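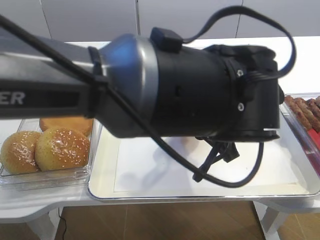 9 April 2026 — 2 min read

Juvgate shared workshop shows its sandwich arm

Hi all, Jadwiga Ostrowski here, writing for the four of us who have been building Skanano at the Juvgate workshop since September. We're ready to let people see it!

Skanano is a robot arm with a fingered gripper, and we're teaching it to put together a burger on a paper-lined tray. Sesame buns come from one clear container, meat from another. Stijn Vandenberghe wrote the control code and I did the wiring, which I have now redone more times than I'd like to admit (the long cable needs a big loop or it tugs when the wrist turns).

Buns are the hard part. Squeeze too much and you get a pancake — too little and it slides out. Felicja Domański keeps trying new finger pads, and she's up to version 90.

Come by and bring questions. We have room for up to 500 visitors over the open days, and Roman Kaczorowski will gladly talk your ear off about grip force. The code and our parts list will be free to copy.

Contact: Jadwiga Ostrowski, Juvgate workshop
© 2026 Juvgate | Back to top
4 comments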